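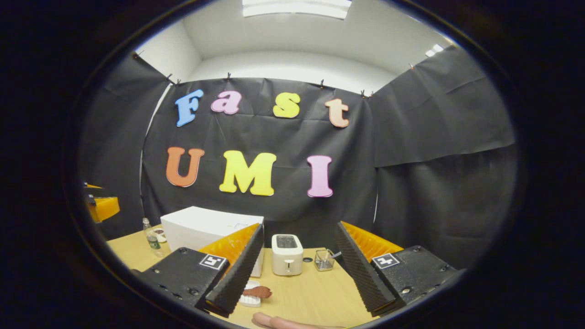 Opening slide: foam lettering on a black backdrop, with a light wooden tabletop in front.

Speaker notes: Managing Passengers During Unplanned Line Closures
Speaker: Walid Karaki, Terkum Rail Operations
Last updated: June

Slide 2. Welcome delegates and confirm that questions will be taken after the final slide. The talk concerns the first hour of a closure, when information is limited and platforms fill quickly.

Slide 3. The evening closure between Navarro and Flundedel. All lines were blocked shortly after 5pm. Control recorded 1,221 passengers on trains held between stations. Of these, 610 were on services that could be returned to Navarro under their own power. Pause here so that the map can be read.

Slide 4. Replacement transport. The bus contract with Stilasura provided for 200 seats in the first hour. A further 200 were requested at 6.15pm. State plainly that the second request was made too late, and that the duty manager did not have the authority to make it sooner. That authority has now been granted.

Slide 5. Announcements. Staff at Navarro gave a new estimate every ten minutes, and the estimates did not agree with those on the website. The revised procedure requires one source, issued by control, with the time of the next update included in each message.

Slide 6. Ticket acceptance. Other operators must be told before passengers are directed to them. Refer to page four of the handout.

Slide 7. Questions. Matters relating to individual claims should be passed to the customer relations desk.

This site uses cookies to improve your visit. Accept all | Manage settings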